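Trivorent Household Bin Picking: README and data card
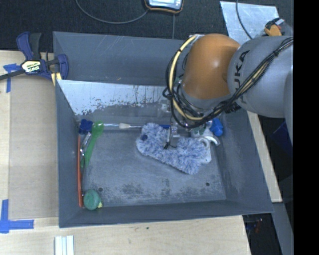
Last revised March 19, 2018. Maintainer: Mali Trevor.

The question behind this release is narrow. Household chores and small-shop chores both contain a step in which one object must be taken out of a container holding other objects. Clearing a sink, sorting a toy box, emptying a utility drawer and kitting parts at a bench all depend on it. We wanted to know how far a standard industrial arm with an uncomplicated gripper gets on that step when the objects are ordinary household goods and no object models are supplied in advance.

The short answer is in the Results section. The arm can do part of the work, slowly, and its failures are concentrated in a few kinds of object.

Contents

episodes/ One directory per pick attempt
objects/ Object list with material and stiffness tags
calib/ Camera and arm calibration
splits/ Train, validation and test lists
tools/ Loader, viewer and scoring script
CHANGES Revision notes
LICENSE Terms of use

Each episode directory contains the image sequence from the fixed workspace camera, a joint state log, a gripper command log and a label file. Images and logs share one clock. Joint states are logged at 100 Hz. The camera runs slower, and the loader matches each image to the nearest joint state. It does not interpolate. If you need interpolated states, do it downstream and say so when you report.

Setup

The arm is a KUKA mounted beside a wood table. A gray metal bin with sloping walls sits on the table, held at one corner by a bar clamp. Blue tape on the tabletop marks the reference positions used when the bin is put back after cleaning. Check the bin against the tape before trusting any calibration file of your own; a small shift at the rim becomes a larger error at the floor of the bin once the arm is reaching in at an angle.

Cables run along the outside of the arm and loop near the last joints. They limit wrist rotation. The planner was given a conservative joint limit to protect them, and some grasps that are reachable in principle were never tried. This matters most for long objects lying flat against the walls. Users training a policy for an arm with internal cabling should expect the data to underrepresent those wrist angles.

The bin walls are reflective in places and worn in others. We left them as they were. Segmentation methods that assume a uniform background do badly on the back wall, where the pale finish has chipped along its lower edge.

Objects

The object set was chosen by Glenys Hughes from what is commonly kept in kitchens, cleaning cupboards and utility drawers. It includes:

- soft and shaggy items, such as microfiber dusters
- thin rigid items, such as brushes and sticks
- plastic utensils
- clear or partly clear items
- small shiny metal items

Objects were bought in Gumarville, most of them used. Brand and price were not recorded. Weight was recorded for every object and is listed in grams in objects/list.csv.

Stiffness is tagged by hand on a scale of 3 levels: rigid, bending, soft. Tags were assigned by Rhun Hopkin and checked by Glenys Hughes. Where they disagreed, the softer tag was kept. Composite objects, for example a brush with a hard handle and a soft head, carry a tag for each part, and the label file states which part the gripper was sent to.

Procedure

1. An operator places a mixed load of objects in the bin by hand, without arranging it.
2. The arm moves to its home pose and the camera records a reference image.
3. The planner proposes a grasp point, and the arm moves to a pose over it with the gripper pointing down.
4. The gripper descends, closes and lifts.
5. The arm holds still for 2 seconds at the lift height.
6. The attempt is labeled and the object is released.

The hold in step 5 was added after the November pilot. Several soft objects in the pilot left the bin and then slid out of the fingers before the arm had moved clear. Without the hold, those attempts were being labeled as successes.

The bin is not refilled between attempts in a run. Later attempts in a run therefore take place in a sparser bin, usually with the difficult objects remaining. Do not treat attempts within a run as independent samples. The splits are made by run for this reason.

Labels

success One object lifted and held to the end of step 5
multi More than one object lifted and held
slip Contact made, object lost during lift or hold
miss Fingers closed on nothing
abort Stopped by force limit or by the operator

Labels were entered by the operator at the time of the attempt. Tihomir Omerović reviewed all attempts marked multi or abort from the recorded images and corrected them where needed. Other labels have not been reviewed in full.

The label multi counts as a failure in our scoring. For clearing a bin it would be a success, and the scoring script has a flag for that (--allow-multi). State which setting you used.

Results

We report one baseline, a grasp planner working from a single image with no learning between attempts. Its code is in tools/baseline.

On rigid objects lying clear of the walls, the baseline succeeded in 90 percent of test attempts. We consider that usable for a chore where a missed pick costs only time. It does not meet the standard usually asked of a production cell, where each miss stops something else.

Results on the other groups are lower and less stable between runs, and we give them as ranked difficulty. From easiest to hardest:

- bending objects in open floor
- soft objects
- rigid objects against a wall
- clear objects
- thin objects against a wall

Soft objects ranked better than we expected. A shaggy duster offers the planner a large target, and the pile gives the fingers plenty to close on. The common error is a shallow grasp that holds only fibers and drops the body of the object during the hold. Closing lower helps, but raises the number of aborts on force limit, because the fingertips reach the floor.

Clear objects fail earlier in the process. The planner tends not to propose them at all, or proposes a point on whatever lies behind them. An opaque object touching a clear one is also affected, as its outline is often drawn to include part of its neighbor.

Thin objects along a wall are mainly a geometry problem. The fingers need room on both sides, and the wall takes one side away. A person would tilt the bin or drag the object inward with a fingertip. The baseline has neither action. Berwyn Morris wrote a hand-coded drag motion for the pilot, and it is included in tools/extras without support.

What this says about chores

The data covers a single step of a chore. It does not cover finding the container, deciding which object is wanted, putting the object where it belongs or noticing that the job is done. A person sorting a drawer does all of these at once and rarely notices the picking.

Within that one step, we would summarize the current state as follows. Machines can clear most of a mixed bin unattended. They cannot yet be relied on to empty it. The remaining objects are the same kinds from run to run, and a person still has to come and take them out. For a home user, this removes little of the burden. For a small shop, it may still pay if the last few items can wait for the end of a shift.

Speed was not a goal. The arm was run well below its rated velocity for the safety of the operator, and cycle times in the logs should not be used to estimate throughput.

Known problems

- The joint log in some early runs begins late. The loader drops images with no matching state and prints a warning.
- Lighting was not controlled. Reflections on the back wall differ between morning and afternoon runs.
- The object list includes items that were withdrawn after damage. They are marked retired and appear in the training split only.
- Gripper finger wear was not tracked. Fingers were replaced once, and the run at which this happened is given in CHANGES.
- Operators differed in how they filled the bin. Operator ID is included in each label file, in coded form.

Intended use

Suitable for training and testing grasp proposal, slip detection and object segmentation in clutter. Not suitable for evaluating complete household tasks, for safety certification or for comparing arms from different makers.

A companion set recorded at our Lokport site uses a different table and a shallower bin. It is distributed separately under the name Morgan. The label scheme is the same, but the calibration files are not interchangeable.

Getting started

Unpack the archive, then run:

python tools/check.py --root .
python tools/view.py --episode <id>

The check script verifies file counts and clock alignment. Run it before filing a report. Reports should give the episode ID, the script output and the loader version, and should go to the issue tracker.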